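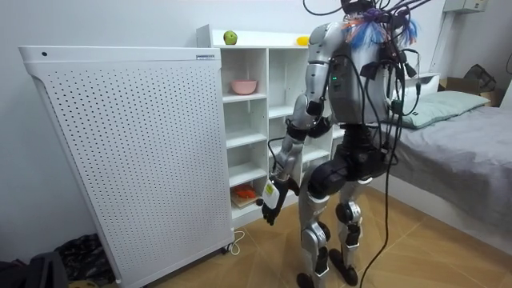
Tidying Up, Then Stopping: Final Report on the Bedroom Shelving Task

Group members: Muthoni Mbwambo, Elibariki Barasa, Akinyi Makori
Supervisor: Bernadette McGrath

1. What we set out to do

Our project was called Mosoti, after a street none of us can afford to live on. The goal was modest on paper. A humanoid robot would walk up to an open shelving unit in a small bedroom, holding a light box, and put the box in an empty cubby. We planned 200 trials. The proposal uses the word "straightforward" twice, and Bernadette circled it both times.

2. What went wrong

For the first few sessions the robot did well enough that we got careless. Then, in January, it began letting go of the box early. The left hand would reach the shelf, pause, and open while the box was still short of the cubby. A moment later the whole arm went limp, and the robot stood there looking like someone who had walked into a room and forgotten why.

The control program, Draren, logged a "joint timeout" each time. Its manual explains a joint timeout as "a timeout of a joint."

We blamed, in order, the box, the floor tiles, Elibariki's new grip settings, and the air conditioner. Elibariki would like it recorded that his grip settings were fine. We swapped in the old ones anyway and lost an afternoon.

3. Finding the fault

Akinyi went through the logs and saw that the timeouts came only when the torso turned to the left with the arm raised. That pointed at the cables. There are a lot of them on this robot, coming out of the top and back and looping over the shoulders, and we had added to them every time something needed power or data. One run hangs all the way to the floor. We had tied the upper ones together near the head so they would stay out of the way.

They stayed out of the way by pulling on each other. With the arm up and the torso turned, the bundle went tight and tugged the arm's data connector partly out of its socket. When the torso came back, the connector settled again, so every check we did with the robot standing straight came up clean. We did a great many checks with the robot standing straight.

Emmanuel Were from the Prakholm workshop found the loose connector by holding it between two fingers while Muthoni jogged the torso by hand control. This was not a safe way to find it, and we have written it up as a near miss. The arm was powered. His fingers are all present.

4. What we changed

The arm's data cable now has its own slack loop and is no longer tied to anything else. The connector has a locking clip, which it was apparently supposed to have from the start. The floor cable gets walked behind the robot by a second person during any trial with steps in it. No one touches wiring unless the emergency stop is pressed and the person at the keyboard says so out loud.

We also changed what the arm does on a timeout. It used to drop all torque. Now the other joints hold position and the hand stays closed, so the box is at least still in it when we come to look.

5. Results

We repeated the turn-and-reach motion 379 times after the repair, mostly out of spite, and logged 6 timeouts. Of these, 4 came from a laptop going to sleep. We have not explained the other two. They came on different days with the arm in different positions, and the connector was seated both times.

6. Still open

The trials themselves are short of the planned number, and the ones from before the repair should not be compared with the later ones. The next group should read the cable notes in the Mulau folder before adding anything to the back of the robot, and should ask Emmanuel for the spare clips, which are in his desk.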